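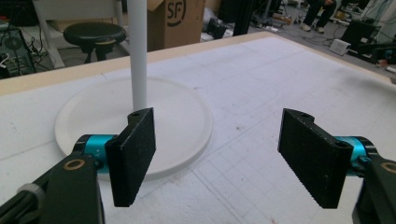

On a white tabletop, Dretwood Building

About the Presavach School of Hospitality

The Presavach School of Hospitality is an independent vocational school for adults who work, or wish to work, in hotels, restaurants, hospital dining services and residential care homes. The school offers day and evening instruction in table service, front desk work, housekeeping supervision and kitchen administration. It is governed by a board of directors and receives its income from tuition, employer contracts and a small endowment.

Our History

The school began as a evening course in dining room service, taught in the banquet hall of the former Thambiah Hotel. The hotel had difficulty finding trained staff and agreed to lend the hall on the condition that its own employees could attend without charge. Other employers soon asked for the same arrangement. When the hotel closed, the course moved to rented rooms on the lower floor of the Dretwood Building, and the school was incorporated as a separate body the following November.

Housekeeping supervision was added to the curriculum at the request of two care homes in the district. The front desk program came later and is now the largest of the four. To date, 2,337 students have completed a certificate at the school. Many of them continue to work within the region, and several have returned to teach.

Programs of Study

The standard certificate program lasts 14 weeks. Students attend classes at the school for the first part of the term and then complete a supervised placement with an employer. Evening students follow the same course of study over two terms. Placement hours may be arranged on weekends where the employer is able to provide a supervisor.

Table Service covers the laying and clearing of tables, the order of courses, the handling of complaints, food allergies, and the service of guests who need help with eating. Front Desk covers reservations, billing, telephone manner and the keeping of guest records. Housekeeping Supervision covers room inspection, linen control, scheduling and the safe storage of cleaning supplies. Kitchen Administration is intended for cooks who are moving into management and deals with purchasing, menu costing, stock records and staff rosters.

The school also provides short courses for employers at their own premises. These are arranged by contract and do not lead to a certificate unless an examination is taken at the school.

Faculty and Administration

The school employs 23 members of staff, including full-time instructors, part-time instructors and office personnel. All instructors have held positions in the field they teach.

Kidus Tefera, Director, is responsible for the general management of the school and for its relations with employers. Before his appointment he managed the dining services of a regional hospital group. He continues to teach the unit on service in health care settings each fall.

Gilmar Arruda, Head of Instruction, oversees the curriculum, the examinations and the appointment of visiting instructors. He joined the school as an evening instructor in table service. Questions about course content, transfer of earlier study and examination dates should be addressed to his office.

Admission

Applicants must be at least eighteen years of age. No previous experience is required for Table Service or Front Desk. Applicants to the other two programs are asked to show one year of employment in a related position. A short interview is held with each applicant, and a reading assessment is given so that language support can be arranged before the term begins.

The Skitoler Fund assists students who are unable to meet the full cost of tuition. Awards are made each term and may also be used for uniforms, shoes and travel to a placement. Application forms are available from the school office.

This page was last reviewed in February 2023.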